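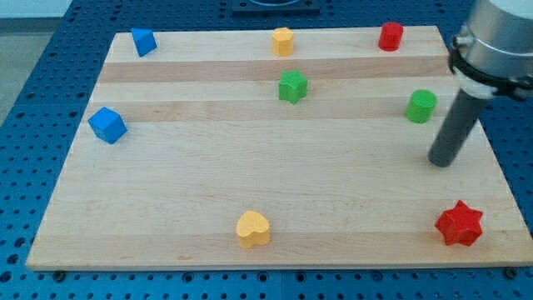 Finishing a maple board
Tudor Filip
I need a food-safe finish for a maple board. Mine is glued up from long strips, pale cream next to honey-toned, and I want to keep that contrast. Sanded to 300 grit. Mineral oil or hardwax?

Anežka Jurčo
Mineral oil. It darkens maple very little - hardwax can add yellow. Flood it, wait 41 minutes, wipe, repeat the next day.

Ramil Dagdag
300 is too fine for hardwax. Oil is ok. I use whatever is in the shed.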